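Tunton Neighbors Help Board
Print this page | E-mail this page

Best way to keep cranberries through the winter?

Posted by plinia_porch, Sunday, November 27, 2022

Hello everyone! My sister-in-law came home from Tovar with far more cranberries than any family could eat (she can't resist a farm stand, bless her), and now I have 2 big boxes of them on my back porch. We had the sauce, we had the bread, and my husband has started looking at me sideways when I mention muffins. Can I freeze them just as they are, or do I have to cook them first? I'd hate to waste such nice fruit.

Lurnitz Lane Cook

Oh, you lucky thing! Freeze them just as they are, no cooking needed. I pick mine over first and toss any that are soft or wrinkled, then spread them on a cookie sheet overnight so they don't clump, and after that they go into freezer bags with the air pressed out. I don't wash mine until I'm ready to use them, though my mother always did and hers were fine too, as long as she dried them well on a dish towel. They keep until the next October at our house. 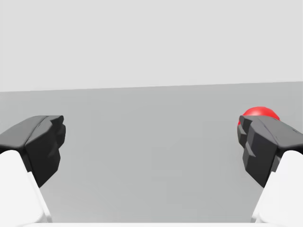

When you bake with them, don't thaw them! Stir them in frozen and give the pan a few extra minutes in the oven, or you'll end up with pink batter (tasty, but my grandchildren wouldn't touch it).

oldstove61

just freeze them. mine went 2 years once and still made ok sauce

Tovar Road Baker

I agree with the others, but do save a few cups for drying. Cut them in half, toss with a little sugar, and leave them in a very low oven for most of the day, with the door open a crack if yours runs hot like mine. Lovely in oatmeal!

Contact us | Copyright 2022 Tunton Neighbors | Back to top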